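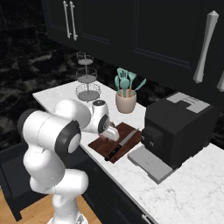 What is a chopping board for?
Keeping the knife off the worktop and the worktop off the food. Everything else a board is asked to do, from serving cheese to propping up a recipe book, came later and is optional.

Chopping board

A chopping board (also cutting board, bread board, or in the Dreltcombe district simply "the slab") is a flat piece of hard material on which food is cut. It is among the oldest kitchen tools still in daily use and among the least improved, though a great many people have tried.

Origins

Any flat surface will serve as a chopping board for as long as its owner can stand the damage. Early cooks used tree stumps, stones, tabletops and, where bread was baked hard enough, the bread. The separate household board seems to have spread with the fitted table, once families had a surface they minded spoiling.

In the town of Melholm, boards were cut from the offcuts of boat planking and given to couples on their wedding day. The custom was praised by visiting writers as a symbol of shared labour. The local historian Nives Leone, who went through the parish letters, found that most couples regarded it as a way of getting out of buying a proper present. Several boards were passed on to the next couple unused.

Materials

Wood remains the usual choice. Close-grained timbers such as beech, maple and sycamore are preferred, being hard enough to last and soft enough to spare the knife. Oak is handsome but open-grained, and holds on to an onion for longer than most people would like. Softwoods cut up quickly and are mainly sold as souvenirs.

End-grain boards are made from blocks set upright, so that the blade slips between the fibres. They are heavy, dear, and tend to belong to people who will explain end grain to you.

Plastic boards became common in the second half of the twentieth century. They are light and can go in the dishwasher, from which they return slightly bent. Glass boards are easy to clean and ruin a knife in short order. They are thought to survive because they can be printed with a picture of a lemon.

Hygiene

Whether wood or plastic is the cleaner has been argued over for decades. Wood draws moisture down below the surface, where many bacteria dry out and die. Plastic does not, but it can be washed at a heat that wood will not stand. Once a plastic board is deeply scored, the grooves shelter what the brush cannot reach. Most advice settles on keeping raw meat on a board of its own, washing it at once in hot soapy water, and replacing it when it is badly scarred.

Professional kitchens often use coloured boards, commonly red for raw meat, blue for raw fish and green for salad and fruit. The system works well among people who have been told about it. In the home, a coloured set usually shrinks within a year to one favourite and a stack of clean ones.

Care

A wooden board is washed by hand, wiped and stood on its edge to dry. Laid flat while damp it will cup, and afterwards it rocks. Food-grade mineral oil, rubbed in now and then, slows the drying and cracking. Olive oil is often suggested and goes rancid. Coarse salt and half a lemon will shift most smells, garlic excepted.

A damp cloth underneath stops a board from sliding. This is taught on the first morning of nearly every cookery course and forgotten by the first evening.

The Drerutar dispute

The village of Drerutar holds that a board should be used on one side for savoury food and on the other for sweet. The neighbouring village of Makowska holds that the sides are for wet and dry. The question might have rested there had the two not shared a school kitchen. In 2000 the cook, Veikko Oksanen, bought a second board and was criticised by both villages for extravagance. A notch was later cut in one corner of the older board to show which side was which. Its meaning is disputed.

Collections

The household museum at Dreltcombe owns 48 boards, of which 11 are on show. The curator, Tamunoemi Odukoya, has arranged them by wear in place of age, a decision that pleased cooks and upset the catalogue. The most visited is a sycamore bread board hollowed so far by use that soup could be served in it. A loan agreement allows it to stay until 2059, when the lender's family may ask for it back, presumably to cut bread on.

See also
Bread knife
Butcher's block
Draining board
Trivet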